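3. Collecting the shoe demonstrations

3.1 The task

The shoe task came out of a vote in the first week of the club year, and it turned out to be the best thing we did! Members of the Rokelthorpe student robotics club had already spent the autumn on cups and blocks, and everyone wanted something with a soft part and a stiff part in the same object. A trainer has both. The sole barely bends, the collar squashes under very little force, and the tongue flops wherever it likes. The goal was to pick up a pair from the table and put each shoe on a small display stand, toe forwards.

All demonstrations were given with two hand-held grippers, one in each hand, which we call the Vida pair. Sixteen members took turns as demonstrator, and we kept 900 recordings after throwing out those with dropped frames or a tangled cable (there were plenty of both before December). The pace was never set by us. Some people are quick and a bit rough, others are slow and tidy, and we wanted the policy to see both.

3.2 Where to hold a shoe

We tried the heel, the toe and the laces before we settled on the collar. The heel slides, the toe leaves you with an awkward turn of the wrist, and the laces are hopeless. Gripping the collar, with one finger inside the shoe and one outside, gives a hold that a beginner can learn in a single afternoon. The padding gives a little under the pads, and the shoe hangs at an angle that suits the stand. Figure 1 shows the hold at close range.

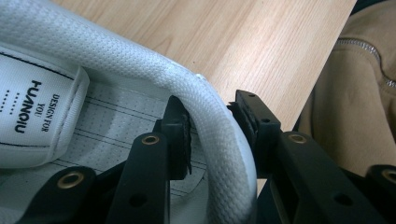

Figure 1. (a) The collar hold from the gripper's own camera, with one fingertip pad inside the shoe and the other against the outer face.

3.3 Layout and views

Each gripper carries its own camera, and a further view is taken from head height. We call this layout Drudden, after the room where it was first put together. The gripper views are superb for contact and nearly useless for everything else: once a finger is inside the shoe, the stand has usually gone from sight. The head view brings it back, along with both hands and the other shoe. Training on the two kinds of view together gave the jump we had been hoping for, and there was a fair amount of shouting in the lab when the first full run went through.

Cables were our main nuisance. We route them back along the forearm and let them fall behind the demonstrator's elbow, so that a wide reach doesn't drag them over the table. Part (b) of the figure gives the head view during a recording, with a gripper in each hand and one shoe still lying on the table.

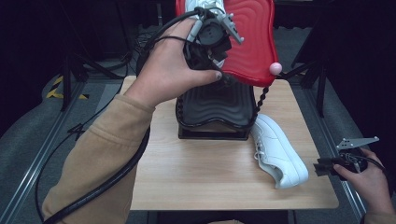 Dinesh Weerakoon remarked, on reading a draft of this section, that the collar hold may flatter our results, as a boot or a sandal would offer no such padded edge, and he asked whether the same recordings would help with either. We think it's a fair point and a really interesting one. We have 80 extra recordings with ankle boots, made with the older Buveck fingers, and these are kept out of the training set and used only in the tests of Section 4.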